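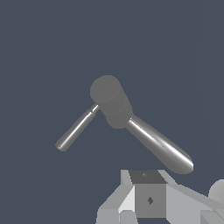
Gray hammer model on a slate-blue background.

Thread: Open auditions and the age limit for the Prekcombe youth vocal program
Posted in Singing, Auditions and Training
Started by Serena Mazza, July
Reading time: 4 minutes

Serena Mazza
I would like to open a discussion on the revised audition rules for the Prekcombe youth vocal program. Under the new rules, each applicant must present two songs, one of which must be an original composition. The previous rules asked for two songs of any origin. The upper age limit has also been lowered from 20 to 18. I teach voice privately, and four of my students had been preparing under the old rules. I would be grateful to hear how other teachers and former participants view the change.

b_uniyal
Thank you for raising the matter. I took part in the program as a singer and later served two terms as an accompanist. In my view the original song requirement is overdue. During my second term the panel heard 40 singers in one day, and 13 of them performed the same ballad. It was difficult to form a fair opinion of any of them by the end of the afternoon session. An original song gives the panel something to judge apart from a comparison with a famous recording.

Serena Mazza
I accept that repetition is a problem for the panel. It could be addressed by publishing a list of songs that may not be used. A singer of 15 may have a very good voice and no interest in writing. Until now the program has described itself as vocal training. If it now intends to train songwriters, the name and the fee schedule should say so.

Nisha Kushwaha
I must respectfully disagree with the previous post. The rules permit a co-written song, provided that the applicant is credited for either the words or the melody. Section 3 of the guidance sets this out. My daughter wrote the words for hers with a school friend, and it was accepted without question. She had spent most of her childhood singing other people's records in front of the bathroom mirror, and the exercise was good for her confidence.

Chaiwat Meesuk
May I ask whether the accompaniment rule has also changed? The form refers to "one instrument or a prepared track" but does not state the format of the track. Last year, tracks were to be supplied on the day.

b_uniyal
Tracks must now be uploaded with the application. Please allow time for this. The upload page rejects any file longer than four minutes and does not explain why it has done so.

Madhu Sachdeva
I write as a former panel member. I do not speak for the program.

The age limit is the more serious matter and has received little attention here. Voices settle at different times, and several of the strongest low voices I heard belonged to singers of 19 or 20. Those applicants now have no suitable place to go. The Upadhyay course accepts adults but charges for every stage, and the Okel workshops do not lead to a public performance. I raised this point before I left the panel and was told that places were limited to 100 and that younger applicants should have priority.

Nisha Kushwaha
Priority for younger applicants seems reasonable to me. An applicant of 20 may enter the adult competitions. An applicant of 14 may not.

Madhu Sachdeva
That is correct as far as competitions are concerned. I was referring to training – a competition does not provide a teacher, a rehearsal room or a second hearing.

Serena Mazza
I agree with Ms. Sachdeva on this point, although we may differ on the songs. One of my four students turned 19 in the spring and has been told that her earlier registration will not be carried over. She has been offered a refund of the fee. She had prepared for the better part of a year.

Chaiwat Meesuk
She may wish to consider the Ando evening series. It has no upper age limit, and cover songs are welcome. My son sang there twice. The sound in the hall is poor toward the back, but the coaching session beforehand was thorough.

Serena Mazza
Thank you. I will pass that on to her. Do you know whether applications are still being received?

Chaiwat Meesuk
They were open when I last checked. The office answers the telephone until 4 p.m.

b_uniyal
A brief correction to my earlier post. The four-minute limit applies to each track, so two separate files may be uploaded.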